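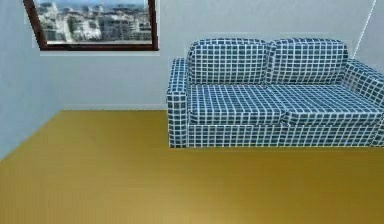 Comparing Two Simulated Cameras Before You Put an Arm in the Room

This page covers how to compare two camera setups in simulation, using one furnished room and no robot. We do it at the start of every gripper or arm trial at Kellenance. The steps assume you already have a simulator that can load a room, place a camera and save color and depth images. Menu names differ between simulators, so the steps describe what to set and leave out where to click.

The two cameras in this write-up are called Narkent and Trollenow. Narkent is the wide one and is meant for a fixed mount. Trollenow is narrower and is meant for the wrist. Both are models we wrote ourselves, with a config file each.

What you need

- A room with at least one large piece of furniture, one window and some bare floor
- Patterned fabric on the furniture, preferably a regular grid
- A config file for each camera: resolution, horizontal field of view, near and far clipping distance, noise settings
- A script that moves the camera through a list of poses and saves the output
- A folder per camera, named the same way every time

Why a grid sofa

A plain gray sofa tells you very little. The color image looks fine from any camera, and small errors in the depth image are hard to spot on a smooth surface. White lines on dark blue fabric are easy to follow by eye, and they bend where the cushions bend. If the lines bend in a place where the cushion is flat, something is wrong with the lens model.

The seat cushions are useful for a second reason. From a camera a little above the sofa, the squares on the seat are squashed into short rectangles while the ones on the back cushions stay tall. The short rectangles are where a low-resolution camera starts to lose lines first.

Step 1. Load the room and leave the robot out

Load the room file with no arm and no gripper. It is tempting to load the full setup at once, but an arm casts shadows and blocks parts of the view, and then you are comparing two things together. The arm goes in at Step 7.

Check that the furniture sits on the floor. Our sofa has no legs, only a low base panel, and with soft shadows turned off it can look as if it is hovering. Look up the height of the base in the object properties before you move anything. If the number matches the floor height, the sofa is fine and the shading is the problem.

Step 2. Fix the light

Set one light and don't touch it again until you have finished with both cameras. Write down the intensity and direction in the notes file. A glossy floor will show a brighter area where the light lands, and that area shifts with the camera pose. This is expected. If you find it distracting, lower the floor's reflectivity, but do it for both cameras.

Turn off automatic exposure. Arnel Aquino lost most of a morning to this one. His Narkent images were darker than his Trollenow images, and he changed the noise settings several times before finding that the window took up more of the wide view and was pulling the exposure down.

Step 3. Set the first camera

Start with the wide camera. Put it in front of the furniture, slightly higher than the seat, and tilt it down a little. You want to have the following in view:

- One full armrest
- Both back cushions
- The corner where two walls meet
- The lower part of the window
- A stretch of bare floor

It doesn't matter if the other armrest runs out of view. One complete armrest gives you a straight vertical edge with grid columns on its front face, and that is enough for the checks below.

Enter the horizontal field of view in degrees. For our Narkent config it is 60. Check whether your simulator wants the horizontal or the vertical value. If you enter one where it expects the other, the image still looks reasonable, and you won't notice until the depth numbers disagree with the room file.

Step 4. Save a baseline image

With noise off and distortion off, save one color image and one depth image. This is the baseline. Don't skip it, even if you plan to use noise for everything else. Every later image gets compared against this one.

Open the color image at full size and look at these places:

- The front face of the armrest. The columns should be straight.
- The crease between the back cushions. Lines should meet it without jagged steps.
- The front edge of the seat. The lines wrap over a rounded edge here and are the first to flicker when antialiasing is off.
- The bottom of the base panel. It should be one crisp line.

Then look at the walls for anything you didn't put there. A thin bright line on a wall can be a cord in the room model, or it can be a gap where two pieces of wall geometry don't quite meet. Move the camera a short distance sideways and save again. If you still can't tell, hide the wall objects one at a time. A gap matters, because a depth camera may read straight through it and return the far clipping distance for those pixels.

Step 5. Check the window

Windows cause more trouble than any other part of a room model. In many room sets the city outside is a flat picture placed behind the glass. It looks far away in color but its depth is close to the depth of the wall. A real depth camera pointed at a window would give you something quite different, often no reading at all.

Decide what you want and write it down. We have used all 3 of these at one time or another:

- Leave the flat picture as it is and mask out the window when scoring
- Mark the glass as invalid in the depth image
- Close off the window with a plain panel

Theano Stamatopoulos prefers the second option, and it is now our default for wrist cameras. The first is quicker if all you need is a rough comparison.

Step 6. Run the pose list

The pose list is a plain text file with one camera position and one direction per line. Ours has 13 poses. The first is the view from Step 3. The rest move left, right, up, down and closer, and the last 4 are close views of the seat cushions, at the distance a gripper would be when reaching for something on the seat.

Run the full list for the first camera with noise off, then again with noise on. Change to the second camera and do the same. Use the same random seed for both noisy runs so you can repeat them later.

The narrow camera won't see the window and both cushions from the same spot. Leave the poses alone anyway. If you back the narrow camera up until the views match, you have changed the distance, and the depth noise in most models grows with distance. Compare only the part of the room that both cameras can see.

Step 7. Add the arm

Once both cameras give results you trust, load the arm and mount the camera on the wrist link. Keep the room, light and seed the same. Run the close poses only. You are now looking for how much of the view the gripper fingers cover, and whether the near clipping distance removes part of them. Trollenow clipped the fingertips until we reduced its near distance. Narkent on the wrist showed so much gripper that the useful area shrank to a strip at the top.

Gudrun Ehlers keeps a separate config for each gripper at this point. It adds files, but it saves going back and forth when the fingers change length.

What to write down

For each camera, record:

- Config file name and version
- Light settings
- Window option used
- Seed
- Share of depth pixels with no reading, per pose
- Depth error on the armrest front face
- Depth error on the seat cushions
- Anything odd, with the pose number

Keep the armrest and seat errors separate. The armrest is flat and faces the camera, so it flatters almost any model. The seat is viewed at a shallow angle and has rounded edges, and the error there is closer to what a gripper will run into.

Common problems

The grid shimmers between poses. Antialiasing is off or the texture is missing its smaller versions. Rebuild the texture and repeat the baseline.

The floor shows ripples in depth. Usually a clipping range that is too wide. Bring the far distance in to just past the back wall.

Wall corner looks soft. In color this is often only lighting, where two walls have nearly the same shade. Check the depth image. If the corner is sharp there, leave it.

Both cameras give identical depth errors. The noise settings are probably not being read. Set one of them to a silly value and see if anything changes.

Sofa moves when the arm is added. It was loaded as a movable object and the physics step is pushing it away from the wall. Set it to static.

Files

The pose list and both camera configs are in the Malabanan folder on the shared drive, along with Normand Bouchard's script for the error tables. The script expects depth in meters. If your simulator saves millimeters, change the scale value on the first line of the config before you run it.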